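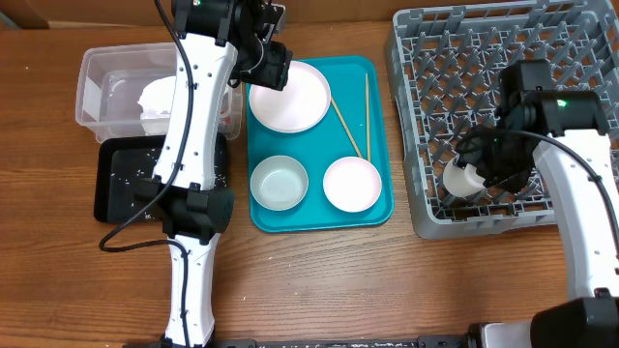 The dishwashing line at the Flenstead school kitchen runs for 5 hours a day, and for most of that time its final rinse is held at a temperature that very few people in the building could name. The kitchen's water treatment is looked after by a technician who has worked on commercial softeners and rinse systems for most of her career, and who agreed to talk on condition that she was identified only by her trade. She covers sites between Flenstead and Dilevthorpe, and keeps a logbook for each.

Most calls, she said, begin with a complaint about detergent.

"They tell me the product has changed, or the supplier has watered it down. I ask for the hardness reading and there isn't one. The strips are in a drawer, unopened. So I test the incoming supply, then the softened supply, and usually we have the answer before I take a panel off."

The supply at Flenstead comes from a limestone source and is hard all year. Calcium and magnesium in the water react with detergent and leave scale on heating elements, spray arms and the inside of the rinse tank. A softener exchanges those ions for sodium as the water passes through a bed of resin beads. When the resin is exhausted it has to be regenerated with brine, and the timing of that cycle is where she finds most of the faults.

"A softener is set up for a certain volume of water. Somebody adds a second sitting at lunch, the volume goes up, and the valve is still programmed for the old figure. The last part of the day runs on hard water. You see it on the glasses first, then on dark trays, then on the element, and the element is the expensive part."

The unit at Flenstead regenerates by meter. It was previously on a clock, set for Sunday night whether or not the kitchen had used the water. She changed it in October, after the logbook showed hardness climbing through the second half of each week. The meter is now set to start a cycle after 671 gallons, a number she arrived at by taking the rated capacity of the resin, dividing by the measured hardness and holding back a reserve.

"People think I made it up because it isn't round. It's what the arithmetic gave. I could have put in 650, and I would have used more salt for no benefit."

Salt is a subject on which she is particular. She asks sites to use tablets of evaporated salt and to keep the brine tank between a third and two-thirds full. Overfilled tanks tend to form a bridge, a hard crust with a void beneath it, so that the tank looks full from above while the water below has nothing to dissolve. She checks by pushing a broom handle down through the salt.

"If it stops halfway, you have a bridge. Break it gently. I have seen a tank cracked by a man with a steel bar."

At the Dilevthorpe site, a staff canteen with a single hood machine, the fault was of another kind. The softened water tested correctly, but plates were coming out with a gray film that wiped off with vinegar. She traced it to the drain on the wash tank, which was not closing fully. Fresh water was entering to make up the level, diluting the detergent, and the dosing pump was set to a fixed time per cycle with no probe to correct it.

"The pump did what it was told. It gave the same dose to a tank that was getting weaker by the hour. We replaced the seal. I didn't touch the pump, and the film was gone by the next visit."

She does not recommend raising the dose as a first response. Excess detergent can carry over into the rinse and leaves its own residue, and on aluminum it causes dark staining. Her usual order of checks is incoming hardness, softened hardness, filters, spray arms, tank temperatures, drain, and dosing last. Kitchens often work through the same list in reverse.

Rinse temperature is a separate argument. On a high-temperature machine the final rinse does the sanitizing, and the gauge on the front panel reads the water at the manifold. What matters is the temperature reached at the surface of the dish. She puts a waterproof recording thermometer in the rack and sends it through with a normal load.

"The gauge can be right and the plate can still be short of temperature. Plates packed too close, a blocked nozzle, a load straight out of a cold store. I want the reading from the rack, with the rack filled the way they fill it when they're busy."

She was cool on the subject of drying. Rinse aid lowers the surface tension of the water so that it drains off in a sheet, and heavy china then dries from its own stored heat. Plastic holds very little heat and stays wet longer whatever the additive. Her advice for plastic trays and containers is more rack space, an angle that lets water run off, and time. Toweling is discouraged under most food safety plans, and she sees no reason to make an exception.

Asked what a site should spend money on first, she named a drop-test kit and a notebook - both cheap, and both missing from most of the kitchens she visits for the first time. The Flenstead logbook now has a reading for every working morning, taken at 8 before the machine is filled. The entries are short: hardness in, hardness out, salt level, initials.

"It takes two minutes. When something drifts I can see the day it started, and I know what to bring in the van."

Her next visit to Flenstead is for the resin, which is due to be sampled. If the beads have broken down she will replace the bed. If they have only fouled with iron, she will clean it and set the meter again from a fresh reading.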